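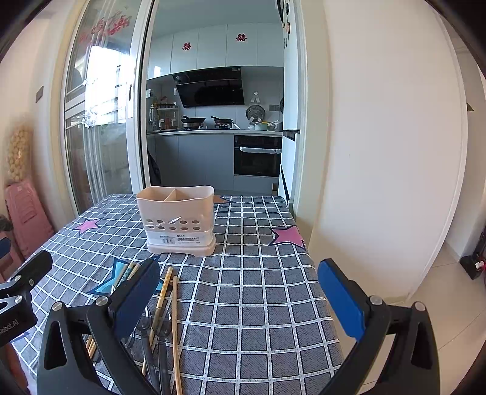

What a Small Robotics Program Should Budget Before It Buys

Tia Sowerby keeps two spreadsheets. The first lists what her group at Hartley planned to buy for its household manipulation project. The second lists what it paid for. The second has 27 more lines than the first, and very few of them are for anything with a motor in it.

"The hardware quote was the easy part," Sowerby says. "I had that in a day. Then I spent the rest of the quarter finding out what it didn't cover."

Hartley is a small engineering firm that makes kitchen and storage fittings. It started looking at robots as a way to test its products under repeated handling, and soon found that it needed recordings of people doing ordinary jobs: putting utensils into a holder, taking them out, sorting chopsticks from spoons. Hand-held grippers were the cheapest way in. A person carries one in each hand and does the task, and no arm has to be bought until the data is worth training on.

That order of spending is now common among smaller buyers. It puts off the largest purchase, but it moves money into places that first-time planners tend to leave blank.

Start with the grippers. Hartley got bids from two suppliers, Mudard and Komham. Mudard was cheaper per unit and charged separately for finger pads, calibration and the carrying case. Komham's price included all three and a year of repairs. On the unit price alone Mudard won easily. With pads added for a full year of use, the two bids were close enough that delivery time decided it, and Hartley went with Komham.

Pads are the item to ask about. They wear, they pick up grease in kitchens, and a worn pad changes how a thin object sits between the fingers. Sowerby's rule is to replace them after 500 recorded tasks whether or not they look bad. Ask each bidder for the pad price in writing, and ask how long that price holds.

The second line to watch is labor. Hartley budgeted for the time operators spend recording and forgot the time between recordings, when objects are put back and the next layout is set. In its first month the group logged 139 hours of paid time in which nothing was being recorded. Some of that came down with practice. Most of it didn't, and it is now a permanent line.

Objects come third. They are cheap one at a time, and for that reason they often end up on somebody's personal card. Hartley's first round of utensils and holders came to $605, spread over so many small receipts that accounting sent them back twice. The group now buys objects in batches of 12 with one purchase order per batch. Sowerby suggests a mix of materials from the start.

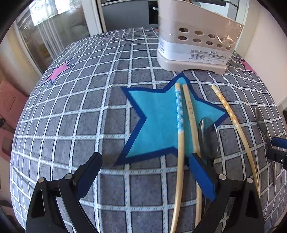

Thin items deserve their own allowance. Chopsticks roll, they cross each other, and picking one up without disturbing its neighbor takes an operator several tries at first. Hartley's early time estimates came from cups and boxes, and the utensil work ran well over. If your task list includes anything narrow or shiny, time a few trial runs before you set the labor figure.

Location is the fourth item. Real homes give more useful variety than a lab bench, but they come with access agreements, insurance and travel. Hartley's insurer wanted a separate rider for work in private residences. It took longer to arrange than the grippers took to ship. Patterned cloths and bedsheets, different lighting and crowded counters all come free once you are inside, so it makes sense to plan several layouts for each visit.

Then there is storage. Video adds up quickly, and two grippers recording at once make it add up twice as fast. Hartley rents space from a host in Bunulberg and pays by volume, with a second charge for moving files out. The second charge was not in the original plan. Before signing, ask what it costs to download everything you have uploaded, and have the answer put in the contract.

Sowerby also recommends holding back money for discarded work. Some recordings will be unusable because a clock drifted or a lens was smudged, and the hours behind them still have to be paid. She will not give a percentage. "Ours was different every month, and yours will be different from ours," she says. Run a short pilot, see what share you throw out, and plan on that.

The arm itself is still on Hartley's list for next year. The request goes to the finance office in December, and this time the pads, the insurance rider and the download charge are on the first page.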